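Events > Spring Meeting > Talks > Speaker notes

What to buy first: planning a small automation budget
Notes for the talk, Tudor Lazăr

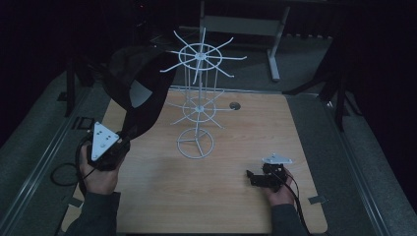
Start with the budget, before any catalogue. At Fitley we made our first list in the wrong order. We wrote the arm at the top, and tables, cables and spare parts came as one line at the bottom called "other". By April this line was bigger than we had planned for it.

(Slow down here. Ask who in the room has an "other" line.)

Hand-held grippers: buy 2, and one spare set of fingers for each. The fingers wear out before the body does. Pawlak quoted us 20 working days for replacements, so the spare set must be in the first order.

Work objects. People forget them. We keep 500 euros for racks, bags, hooks and other shop goods. Cloth items and thin wire racks are the ones I would put in the plan early — they are difficult to grip and they lose their shape.

Table: choose one with a cable hole in the top. Ask for the height in writing. The Bilivville site ordered by photo and had to send two tables back.

Cables: measure the path along the floor, then add some length. Tape for marking positions is cheap, but put it in the list, otherwise somebody pays from their own pocket.

Hours: Cumitz planned around 200 hours of hand work before they asked for any price on a full arm. I think this was wise. They knew by then which tasks they wanted to pay for.

Next slide: the table with three columns — now, later, rent. Leave it on the screen during questions. If there is time, tell the story of the delivery without the power supply.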